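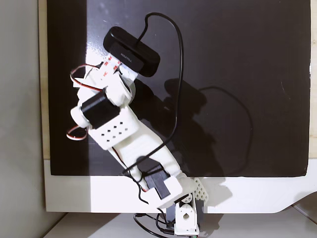

A client's first question, most weeks, is how many demonstrations they will need before the arm does the job unattended. Our usual answer is a range and a request to see the task. For a single pick and place with one object and a fixed start pose, 85 clean episodes can be enough to train a policy worth testing. For anything where the object's position varies, we plan on 200 and review the results before recording more.

About Akberg

Akberg collects demonstration data for robot learning. We are a small company working from a ground-floor unit, and most of our output is teleoperated manipulation episodes recorded on low-cost arms. Clients are university labs, equipment makers and a few manufacturers who want to evaluate imitation learning before committing capital to it. We do not sell robots and we do not resell models.

What we record

An episode consists of synchronised joint positions, commanded actions and video from one or more cameras, together with a task label and an outcome flag. The outcome flag is set by the operator at the end of the episode and checked by a second person during review. Where the two disagree, the episode is held back until the video has been watched in full.

Failed attempts are kept. They are stored separately and labelled by failure type: missed grasp, dropped object, collision, timeout, operator error. Some clients discard them and others use them to train a success classifier, so the default delivery includes both sets.

Equipment

Our standard station is a desktop arm with 3D-printed links, hobby-class servos and a webcam carried on the arm. Printed parts are made in-house, and a worn bracket can be replaced the same afternoon. Larger arms are available for payloads that the desktop units cannot handle.

Each station is calibrated at the start of a shift. Joint zeros are checked against a printed jig, camera exposure and white balance are locked, and a short reference motion is replayed and compared with the stored trace. If the trace is out of tolerance, recording does not begin. Work surfaces are chosen per project – matte where the client wants controlled conditions, glossy where the deployed system will have to cope with glare and shadow.

Cable routing is documented as part of the station setup. A cable that crosses the camera's view in training and is absent in deployment is a variable we prefer to know about.

Operators

We have 23 trained operators. New operators spend their first weeks on a practice task called Erna, a block-sorting exercise with a known baseline, and their data is not delivered until their episode times and rejection rate settle. Operators rotate between tasks during a shift. Long runs on one task produce faster episodes but also narrower ones, and narrow data generalises poorly.

Projects

Luturano is our largest collection to date: 2000 episodes of small-part handling, recorded under three lighting conditions with deliberate variation in start pose. Cifuentes is a continuing project on recovery behaviour, in which the operator begins from a partly failed state and brings the task back on course. It will run until August.

Delivery

Data is supplied in the client's preferred format, with calibration files, a changelog and a list of excluded episodes with the reason for each exclusion. Ownership passes to the client on delivery. We keep a copy for 85 days in case of transfer errors, then delete it.

Enquiries should include a short description of the task, the intended robot and any existing data. Site visits can be arranged between 9 am and 3 pm.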